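We value your privacy. This forum uses cookies to keep you logged in. Accept / Manage

Blocked kitchen waste, second time since September

Sunday, December 25, 2022
Posted by ploughlane_pete

Sorry to post today of all days, but the sink won't drain and there are nine people coming tomorrow. It went the same way in September. I put a bottle of Clirkau gel down it then and it cleared overnight. This morning I used another bottle and the water has hardly moved. The pipe is 40 mm plastic, about two metres to the outside gully. Do I try more gel or take the trap off?

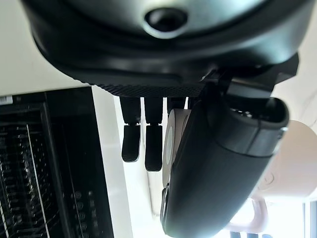
Skumine Home Repair Club, Plumbing and Drains section

damp_squib wrote:
Don't put any more gel down. Bail the sink out, put a bucket under the trap and undo it by hand. Wear gloves and goggles, as there is still caustic sitting in there. If the trap is clear then the fat is further along the run.

Brigitta Hollenstein wrote:
I disagree about taking it apart on Christmas Day. If a washer splits you have no sink at all and the shops are shut. Leave the gel for the time it says on the bottle, flush with warm water and see where you are. No plunger while the gel is in there.

damp_squib wrote:
He has no sink now. Washers don't often split if you don't force the nut.

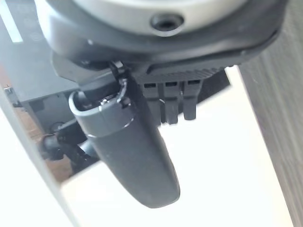

Re: Blocked kitchen waste, second time since September

ploughlane_pete wrote:
Trap is off. It had a bit of rice in it but nothing that would stop the water. So it must be the long run. I have a hand snake somewhere in the garage, a Biswas one.

gullywatcher wrote:
Check the fall while you're under there. Mine dropped in the middle where a clip had gone and it filled up with grease every few months. I paid a man 93 pounds to tell me that. Two new clips and no trouble since.

Brigitta Hollenstein wrote:
I'll agree with the clips. I still say he was lucky with the washer.

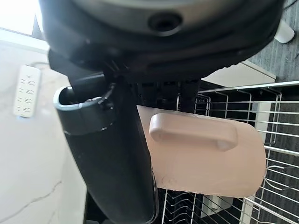
ploughlane_pete wrote:
Snaked it from the trap end and hit something soft just before the wall. It is draining now, slowly but all the way. One clip is missing, so that's a job for Wednesday. Thanks both. Going to peel sprouts.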